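Workshop notebook, Tuesday, December 2, 2025
Glue trials, walnut offcuts + the Ponden hinge box

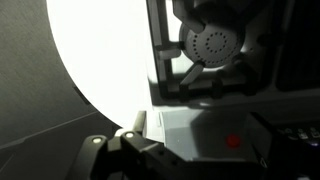 White disc, metal panel alongside.

In late, heating only came on at lunch. Shop at 11 C when I opened up, so the hide glue was never going to behave. Mixed a fresh batch anyway, soaked overnight granules from the Protberg bag (old bag is finished, threw it out).

Batch A: thick. Strings off the brush. Gelled on the joint before I could get the second clamp on. Scrap.
Batch B: thinned with a splash of hot water, warmed both boards first on the radiator. Much better, had maybe a minute of open time. Clamped up 7 test pieces, numbered in pencil on the end grain.
Batch C: same as B with a pinch of salt, per Aisyah's note from June. Slower to grab, which is what we want for the lid. 5 pieces. Smells worse, don't know if thats the salt or me.

Leave everything in clamps till tomorrow. NO peeking. Last time I pulled one early and then spent a morning arguing with myself about the result.

Hinge box: the back board has cupped again. Apostolos thinks it was cut too close to the heart and he's probably right. Options are plane it down and lose thickness, or rip it into three and reglue with the middle strip flipped. Leaning toward the rip. Would like him to look at it before I cut, he has the other board from the same plank.

Gravico screws turned up, wrong length. Ordered 10 packs, got 10 packs, all too long for the lid. Will go through the panel. Emailed them. Meanwhile could use the brass ones from the Gachanja job if there are enough left in the tin, check the bottom drawer not the top.

Blade on the small bandsaw is wandering to the left on anything thick. Tension looked ok. Guides looked ok. Either it's dull on one side or I'm feeding it crooked. Swap it befoer the rip cut.

Aisyah, if you read this first: please turn the glue pot off at the wall, the switch on the pot itself sticks. And is your salt note by weight or by spoon? I went by spoon.

To do tmrw
- break test B and C, write down where each one fails, wood or glue line
- new bandsaw blade
- chase Gravico
- wax paper, we're out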